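Erkholm Swap Shed Reopens, With Rules
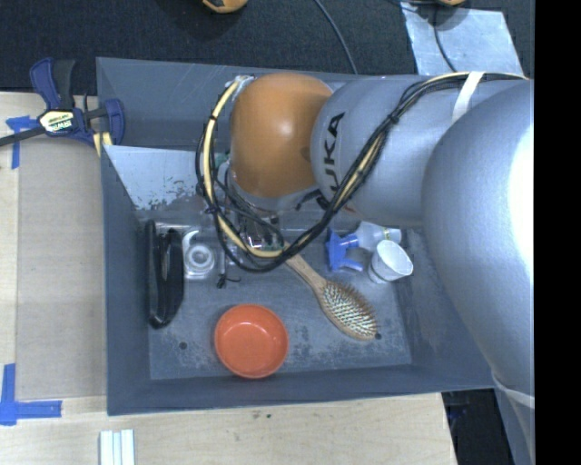 The town of Erkholm reopened its swap shed in January after a five-month closure, and residents may once again drive to the transfer station with a fondue set and come home with a different fondue set.

The shed, a one-room building next to the cardboard compactor, has been the town's most popular public service for years, well ahead of the library and miles ahead of the parking office. The idea is simple. You leave what you don't want. You take what you do. The town saves on hauling, and your attic stays exactly as full as it was.

It closed last summer when the back wall began to lean. An inspector found that the lean was the work of a large number of encyclopedias, stacked to the rafters on the north side and apparently holding up part of the roof while pushing out the rest. Removing them took two days and a rented dumpster. The repair bill came to $2,380, paid out of the public works budget under "miscellaneous, structural."

With the new wall come new rules, which run to a page and a half and are posted by the door at a height that suits tall readers.

Encyclopedias are out. So are mattresses, car batteries, tube televisions, paint, and anything described by its owner as "just needing a part." Household goods are welcome if they are clean and would fit in an ordinary shopping cart. Furniture is accepted between 9 a.m. and noon, provided the person dropping it off can carry it in without help from the attendant, whose back has been discussed at more than one public meeting.

Visits are limited to 20 minutes. This is the rule that has people talking. Before the closure there was no limit, and regulars were known to bring lawn chairs - some of which were then taken by other regulars. The town says the new limit is about parking. The lot holds nine cars, and on a good morning the line used to reach the turn onto Stamatopoulos Road, where it mingled with people trying to get to work.

Resale is also discouraged, though the wording is gentle. The old sign said "No Dealers." The new one asks visitors to "consider whether you need six of these." Dealers are thought to have considered it and decided that they do.

Permits are now required as well. The sticker is free to residents and goes in the lower corner of the windshield, on top of the beach sticker if necessary. The town printed 500 of them and had handed out 400 by the end of the first week, a pace that no other sticker in Erkholm has come close to. More are on order. The printer got the color slightly wrong on the first batch, so the stickers described on the town website as green are blue. Both colors will be honored.

As for what is on the shelves, opening week leaned heavily toward bread machines. Also spotted were a Zenex slide projector with one slide in it, a box of doorknobs, several waffle irons, and a ceramic rooster that longtime visitors say they recognize. The rooster has reportedly lived in at least four homes on the east side of town and has been returned from all of them in excellent condition.

The public works department is asking residents not to leave items outside the door after closing. Forty bags of clothing turned up on the step the night before the reopening, along with an exercise bike, and it rained. Anyone caught leaving things after hours may be fined $40, or, in the case of the exercise bike, asked to come and get it.

A proposal to extend hours into the evening is expected to come up at the spring budget session. So is a competing proposal to build a second shed to handle the overflow from the first, which would be stocked, its backers explain, with whatever people brought back.

The shed is open from 8 a.m. to 2 p.m. whenever the transfer station is open, except in high wind. Stickers are available at the town clerk's window. Bring proof of residency and your own boxes, as the boxes tend to go first.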